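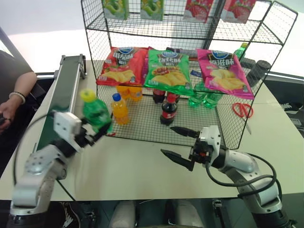
Tendositz: your questions about how we count viewers

Print this page | E-mail this page

We love getting post about the ratings page, and Saturday's overnight figures always bring a fresh pile of it. These are the questions that come up most, with answers from Zdeňka Mikuš, who puts the daily tables together, and Finn Kettler, who looks after the archive.

What does "overnight" mean?
It's the first count of who watched a programme on the night it went out, including anyone who recorded it and caught up before they went to bed. We get the numbers in the morning and put them up as fast as we can type! They're great fun, but they do shift later on.

And "consolidated"?
Same programme, same channel, but with a week of catch-up viewing added in. Dramas love this figure. Vendier, the harbour thriller, had a fairly modest overnight for its opener and then shot up once the recordings were counted (Finn had been telling everyone it would, so he was unbearable for days). Live sport hardly moves at all.

What's the difference between a rating and a share?
A rating tells you how much of the whole possible audience was watching. A share looks only at people who had a television on at the time. A late-night repeat can have a tiny rating and a really healthy share, and those are some of my favourite rows in the table.

Why did a show's number change after you published it?
Usually because the schedule overran. If a football match goes into extra time, the first figures for the 9pm slot can catch a chunk of the match by mistake. The final numbers are matched to what went out minute by minute, so the drama after it often drops a bit and the match goes up. We mark changed rows with a small star.

Do you include streaming?
Yes, where the broadcaster's own player is measured alongside the channel. Viewing on phones and tablets goes in a separate column, which we started in June and are really pleased with. Services that don't share figures are left out. We'd sooner have a gap than a guess.

How many channels do you cover?
We track 239 of them, from the big ones down to Garkton, which shows canal programmes nearly all day and has wonderfully loyal viewers. The daily table lists the top 60 programmes. For anything lower, use the search box and type the title.

Why can't I find the Gajdoš quiz?
Try it without the accent! The search is fussy about accents in older entries and Finn is working through them. If it still won't show up, it may be listed under the name of its Sunday strand.

Do repeats count towards a programme's total?
Not in the daily table, where each showing has its own row. On the weekly page we add a repeat to the first showing if it goes out within 5 days, and you can click the total to see the two split apart.

What does a dash mean?
Too few viewers in the sample to give a fair number. It doesn't mean zero.

Can I use your tables on my blog?
Please do! Up to ten rows is fine with a link back to us. For a whole week's table, drop Zdeňka a line first.

I think I've spotted a mistake. Who do I tell?
Zdeňka, and she'll be delighted. Send the programme title, the channel and the start time. She reads corrections before 10am, and fixes normally go in with the next update.

Print this page | E-mail this page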